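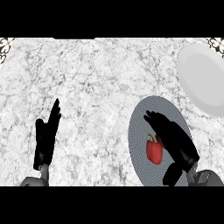
3. Montar el colgador de copas y la luz de la balda

24 de diciembre de 2020

Si vienes de la sección 2, ya tienes el mueble bar Gudmont en pie, nivelado y con las puertas puestas. Ahora toca la parte que más me gusta: colgar las copas boca abajo, como en los bares de verdad, y ponerles una lucecita por detrás que hace que hasta el vaso más soso parezca algo. Yo lo monté una tarde, con la radio puesta y parando a merendar, así que calcula con calma.

Lo que vas a necesitar

Los rieles del colgador (vienen en la caja plana, debajo del cartón)
Los tornillos cortos de la bolsa B
La tira de luz Orkton con su transformador
Destornillador de estrella, lápiz, metro y un nivel pequeño
Alcohol y un trapo que no suelte pelusa
Una manta vieja para trabajar en el suelo

Nota: en la bolsa B hay también unos tornillos largos, casi iguales a simple vista. Son para anclar el mueble a la pared y van en la sección 5. Guárdalos ya en otro sitio. Yo los mezclé y atravesé la balda de lado a lado, y ahí sigue el agujero, tapado con cera de retocar muebles.

3.1 Preparar la balda

1. Saca la balda superior y ponla boca abajo sobre la manta. La cara buena es la que lleva el canto redondeado; esa queda contra la manta.

2. Mide desde el canto delantero y marca con lápiz una línea a 50 milímetros. De ahí hacia atrás van los rieles. Si tus copas son muy anchas (las de balón para gin-tonic, por ejemplo), retrasa la línea un poco más, que luego la puerta tiene que cerrar.

3. Presenta los rieles sin atornillar nada y mete una copa entre dos de ellos. Tiene que deslizarse suave, con el pie bien apoyado a los dos lados. Prueba con la copa de pie más grande y también con la de pie más pequeño que tengas. ¡Es el paso que todo el mundo se salta y el que más se agradece después!

4. Cuando te guste la separación, marca los agujeros con el lápiz.

Precaución: si usas taladro para hacer las guías, ponle un tope a la broca o enróllale un trozo de cinta. La balda es más fina de lo que parece.

3.2 Atornillar los rieles

5. Empieza por el riel del centro. Pon primero el tornillo de delante, luego el de atrás, y déjalos los dos a medio apretar.

6. Sigue con los de los lados. Vuelve a pasar la copa por cada calle antes de apretar del todo (sí, otra vez, que al atornillar se mueven un pelín).

7. Aprieta a mano. Con el atornillador eléctrico es facilísimo pasarse de rosca y luego el tornillo baila para siempre.

8. Da la vuelta a la balda y colócala en su sitio. Ojo al girarla, que los rieles pesan más de lo que uno espera, casi 800 gramos el juego completo, y la balda se vence hacia delante.

Los topes de goma transparente van en la punta de cada riel, por dentro. En mi caja no venían todos. Los pedí en Gallegos, la ferretería donde compré el mueble, y me los dieron de otra marca que encaja igual de bien. Si prefieres comprarlos por tu cuenta, los de Hulteck de perfil bajo me han servido; los altos no, porque rozan con la puerta.

3.3 Pegar la tira de luz

9. Limpia con alcohol la trasera del mueble, justo debajo de la balda, y deja que se seque del todo. La primera vez yo pegué encima del polvillo del montaje y en julio, con el calor, la tira se me descolgó entera sobre la cristalería.

10. Desenrolla la tira y preséntala con unos trocitos de cinta de pintor. Enchúfala un momento y mírala desde el sofá, o desde donde vayas a verla normalmente. Si ves los puntitos de luz directamente, súbela hasta que quede escondida detrás del canto.

11. Desenchufa. Retira el papel del adhesivo poco a poco, un palmo cada vez, y ve presionando con el pulgar.

12. Pasa el cable por el agujero de la esquina trasera y sujétalo con las grapas adhesivas. Deja algo de holgura junto al transformador para poder sacarlo el día que haga falta.

Precaución: corta la tira solo por las marcas de las tijeritas y siempre desenchufada. Y el transformador, fuera del mueble, en un sitio donde le dé el aire. Nada de esconderlo detrás de las botellas.

3.4 Colgar las copas

13. Espera al menos 4 horas antes de encender la luz de forma continua. Las copas puedes colgarlas ya.

14. Cuelga primero las del fondo y reparte el peso entre las calles. Yo pongo atrás las de cava, que salen poco, y delante las de vino.

15. Cierra la puerta despacio, con la mano puesta por dentro si puedes, y escucha. Si suena un tintineo, alguna copa está demasiado adelantada: empújala hacia atrás y repite.

Nota sobre las copas pintadas a mano: las mías llevan dibujo en el pie y los rieles metálicos acaban marcándolo. Les puse a los rieles una tirita de fieltro adhesivo muy fino y, de momento, el dibujo sigue intacto. Lávalas a mano y cuélgalas bien secas, porque las gotas se quedan atrapadas entre el pie y el fieltro.

Si algo no cuadra

La tira parpadea: casi siempre es el conector, que no ha entrado hasta el fondo. Desenchufa, aprieta hasta oír el clic y vuelve a probar.

Una calle se estrecha hacia el fondo: afloja el tornillo trasero de ese riel, mete la copa como plantilla y aprieta con ella puesta.

La balda se comba: revisa que los soportes sean los metálicos y estén metidos hasta el tope. Los de plástico que vienen en la misma bolsa son para la balda de abajo. Si aun así cede, cuelga menos copas y pasa las más pesadas al estante inferior.

La sección 4 sigue con el botellero y el cajón de los utensilios. Deja la manta en el suelo, que te va a hacer falta otra vez.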